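From: Baiba Strazds
To: flavia-users
Subject: Re: [flavia-users] Planner picks the long way round near thin poles

Hi Wekesa, hi all,

Sorry for the slow answer, I wanted to have a proper go on our own bench before saying anything silly. I think you're right that it's the collision margin, but I don't think it's only that. We've been on microphones and their stands with the two-arm cell at Ukholm, which is pretty much your thin pole problem with extra poles. Two views of the bench so you know what I'm on about:

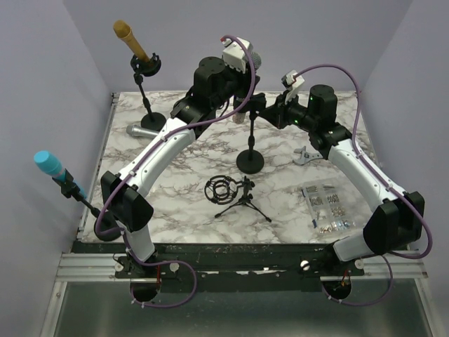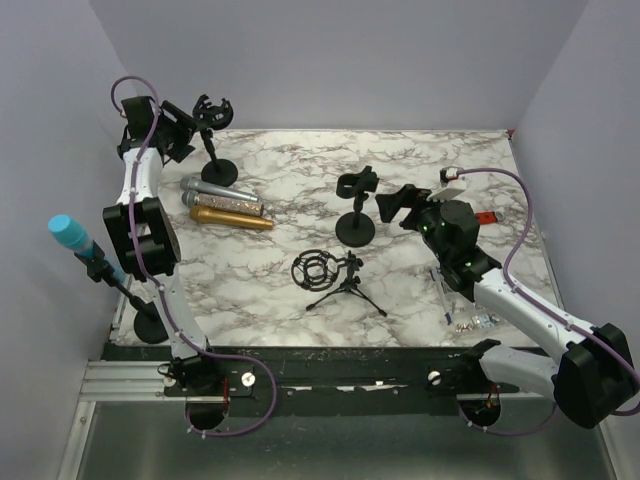 Two-arm cell at Ukholm, mic stands. The first has the left gripper at the mic on the centre stand, the second has it up by the stand in the back left corner.

On 1081 lines of planner log, Wekesa Mosoti wrote:
> We moved to the March build and the planner now takes a huge detour
> whenever there's a thin vertical thing between the two arms. A mic stand,
> a lamp stem, anything like that. With the old build it went straight past.
> Padding is at the default, I haven't touched it. Log attached, all 1081
> lines of it, sorry. The bit that puzzles me starts where the second arm
> asks for its lock. Is this the Hudby voxel change or am I doing
> something daft?

Not daft! It is partly the Hudby change. The new map rounds any occupied cell up before the padding goes on, so a skinny pole gets fat twice over. On a big box you'd never notice. On a mic stand it turns into a tree trunk, and if the other arm is waiting on the far side, the gap between them closes and the planner goes off sightseeing. I had one path that went right up over the top of everything to get to a stand it could nearly have touched from where it started.

What I did was set pad_after_round to false in the scene file and leave everything else alone. Out of 55 plans I replayed from our logs, 33 had been taking the detour, and with the flag off they all went back to something sensible. These are replays with no arms moving, so please don't go full speed on my say-so.

The lock thing in your log is separate, I'm fairly sure. When the second arm asks for the shared middle zone, the planner treats the first arm's whole swept path as occupied, even the part it has already finished with. So if the left arm has gone in over the centre of the table, the right one sees a wall there until the lock times out. The timeout is 2000 ms by default. You can see it in your log if you search for zone_wait — there's a neat little row of them just before the path goes mad.

Things I'm still not happy about:

The cables. Ours run along the outside of the links and arch over the wrist in a great big loop, and the robot model knows nothing about them. Trim the padding and you're eating into the only slack that was covering for them. I've put a fat capsule round each wrist in the model, which is ugly but works in the replays. If anyone has done it more nicely I'd love to see the file.

Round shock mounts, the sort with a ring you can see the table through. The depth map fills the hole in about half the time, and then the grasp planner wants to pinch the middle of it. Does Eglītis cope with rings any better? I only ever used the old release and gave up on it quite fast.

Small bits lying on the table. Screws and so on end up as a sort of low fog in the map, and with rounding on, the fog gets tall enough to matter. I'd quite like a minimum height filter that runs before the rounding and not after. I can write the patch if people agree that's the right place for it — it looks like a ten-line job, famous last words.

Wekesa, could you try the flag on the same log and tell me what happens after the first zone_wait? If it still wanders off then I've misread it, and I'll go back and look at the lock code properly.

Cheers,
Baiba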